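Adhesive Retention in Layered Scrapbook Pages
Student project report, Materials for Paper Crafts

12 shares | 3 comments

1. Purpose

Layered scrapbook pages fail most often at the joint between the photo mat and the background sheet. The project compared four ways of making that joint on 12 x 12 cardstock and measured how much of each joint was still bonded after storage. A second aim was to find out how much each method adds to page thickness, which limits the number of pages an album can hold.

2. Materials

All background sheets were cut from one batch of Bokari smooth cardstock. Mats were cut from the same stock in a second color. Four adhesives were used:

Plusine double-sided tape, permanent
Alter foam squares
Janssen glue stick, acid-free
Janssen liquid glue, fine tip

Photos were replaced with blank prints on glossy paper so that every sample had the same surface. No mesh, ribbon or metal parts were used, as these would have changed the thickness readings.

3. Method

Each adhesive was used on 40 mats. The tape was applied as a closed border set in from the edge. Foam squares were placed at the four corners and in the center. The glue stick was run over the full back of the mat in one direction. The liquid glue was applied as dots along the border and pressed under a flat board.

Finished pages went into top-loading protectors and stood upright in albums for 336 hours. Each album was opened and its pages turned once a day to copy normal handling. At the end, a thin card strip was slid along all four sides of every mat. A mat was marked as lifted if the strip went under the edge at any point without force.

Thickness was read with a caliper at the center of the page and at one corner - the two values differ a lot for foam, so both were kept.

4. Results

Tape gave the fewest lifted mats. Lifting on tape samples was limited to corners where the border strips had been butted together and a small gap was left. Overlapping the strips removed the gap but left a raised spot that showed through the mat in side light.

Foam squares held well at the contact points. The unsupported edge between two squares bent toward the background when the album was closed, and several mats kept that bend after they were taken out.

The glue stick gave the most lifted mats, nearly all of them along the edge where the stroke ended. Liquid glue fell between tape and glue stick. Some liquid glue samples showed slight ripples where the dots were too large.

5. Discussion

The lifting test only shows whether an edge is open. It says nothing about bond strength, and a pull test would be needed for that. Humidity was not controlled, which matters most for the two glues.

Foam should be kept for small pieces such as titles. For full-size photo mats, a tape border with mitered corners gave flat pages and closed edges. Mitering took longer per page, and the time was not recorded.

A follow-up should use a storage time of 1,000 hours and include textured cardstock. 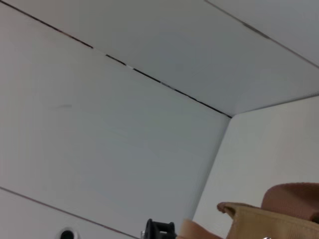
Fig. 1. Upper corner, walls and ceiling.

3 comments

Related reports
Fading of Dye Inks on Matte and Glossy Prints
Page Protectors Compared: Clarity and Static
60 Title Layouts Sorted by Cutting Time
Corner Punches and Paper Weight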